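4. Evaluation of the Saragih garment handling kit

4.1 What was offered and what we tested
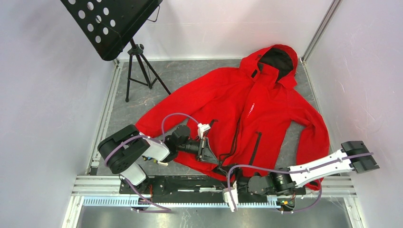

Can a small laboratory use the kit without a specialist in robotics?

For the basic tasks it can, provided that one person has two free days at the beginning and is not afraid of editing a configuration file. For tasks which are not in the supplied library, our experience is that a specialist is still needed.

Figure 4. Two-arm garment task with a red hooded jacket. The gripper of the left arm holds a fold near the front of the jacket, and the right arm lies across its lower part.

The Saragih kit is sold by Dramach as a complete package for research on soft materials. It consists of two arms on a common rail, the control software (named Dosier by the seller) and a library of prepared tasks. The buyer must supply the computer and the garments. We bought the kit at the normal price and had no contact with Dramach during the tests, except for the two support requests described in Section 4.3.

As already explained in Section 2, most published work on folding uses towels or T-shirts. These are flat, they have one layer or two, and they have no hard parts. We wanted to know how the kit behaves with clothes that people really wear outside in the cold part of the year. A hooded jacket was therefore chosen as the main test object. The jacket in Figure 4 has a zip along the front and a black lining inside the hood, and both make the task harder for the software. The zip is stiffer than the cloth on its two sides, so the fold does not always follow the line which was planned. The lining has a different colour from the outer cloth, and in our first runs Dosier treated the hood opening as a hole and tried to plan around it.

4.2 Procedure

Each trial began with the jacket spread out on the floor panel with the front side up. The operator did not try to make it perfectly flat, and the sleeves were allowed to lie at any angle. The prepared task called "outerwear, basic" was then started, and the operator did not touch the garment until the software reported the end or an error. We carried out 80 trials, divided equally between 4 operators. Two of the operators had used robot arms before. The other two came from the textile group and had only read the manual.

A trial was counted as successful if both sleeves were inside the outline of the body and the hood was folded down. We did not measure how beautiful the fold was. This is a weak point of our method, and a reader who needs folding for a shop or a laundry should keep it in mind.

4.3 Observations

The arms themselves gave us little trouble. The shared rail is a sensible choice, as the position of one arm relative to the other is known from the start and calibration took less time than with our older equipment from Genomham. However, the rail also keeps both arms on the same side of the garment. When the hood was at the far end of the panel, the reach was only just enough, and a larger size of jacket would probably need to be turned by hand.

The most frequent error was a grasp which took two layers when only one was wanted. The second was a sleeve that was held down by one arm while the other arm tried to pull it. The software has a rule against this, but it considers only the gripper and not the rest of the arm. We reported both errors. The answer to the first request came after six days and included a corrected file. The second request was still open when this section was written.

The manual is clear on assembly and poor on everything after it. Error codes are listed without any explanation, and the chapter about writing new tasks is only 2 pages long. Valbona Živković, who trained the operators from the textile group, wrote a short guide of her own during January, and it is included as Appendix B with her permission.

4.4 Suitability

We consider the kit suitable for groups that study grasping of cloth and want to start quickly with hardware that fits together. It is less suitable for groups that need to change the planning method, as this part of Dosier is closed. The price of the yearly licence should also be considered, for without it the task library cannot be updated. Results for the other garments are given in Section 5.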